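Zumitz: parche de teclado y gráficos para Endar (PC)
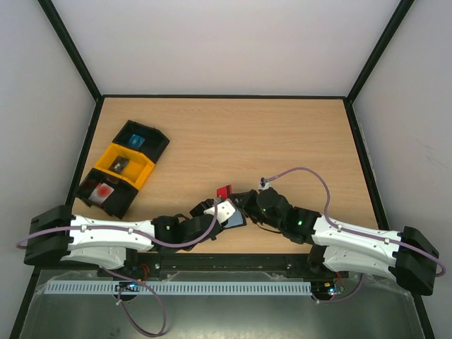
¡Por fin se pueden reasignar todas las teclas, también las del menú de pausa! La versión 4 añade soporte para monitores anchos y corrige el cuelgue del capítulo 32, que nos traía de cabeza desde enero.

Instalación
Copia la carpeta zumitz en el directorio del juego y ejecuta el instalador. Las partidas guardadas se conservan.

Pendiente
Con mando, la cámara todavía da tirones a 59 Hz.

Créditos
Código: Nadège Besson. Pruebas: Rhodri Lougher (¡gracias, enorme trabajo!).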